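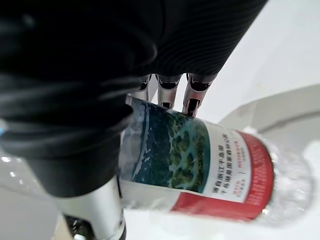
Page last changed: 9 April 2019

Section 8. Grip Faults and Dropped Objects

This section applies to the Stivar hand on all Grerwood workstations. A grip fault is reported when finger position and grip force no longer agree. Filled bottles and thin plastic bags are the loads most often involved.

CAUTION: Do not reach under a raised load. The hand may open without warning after a grip fault.

8.1 Clearing the fault

1. Press STOP. Wait for the arm to come to rest.
2. Support the load from the side with a tray.
3. Select RELEASE at the panel. The fingers open at reduced speed.
4. Check the finger joints and the ribbed covering for trapped film or label scraps.
5. Run the empty-hand test for 50 cycles.

Note: If code 13 returns during the test, lock out the station and contact Carnonska Service.

8.2 Plastic bags

Film can gather under a finger and be read as a firm grip. Reduce the closing speed before handling any bag.

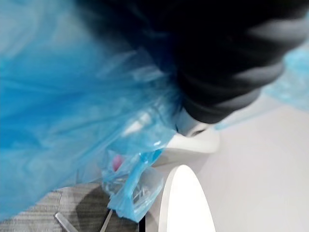 The Yuan site has written to us that lower speed alone did not stop the false readings there, and that operators now repeat the empty-hand test after every bag fault. This practice is permitted.

6. Record each fault in the station log.
7. Replace the covering after 300 hours of bag handling.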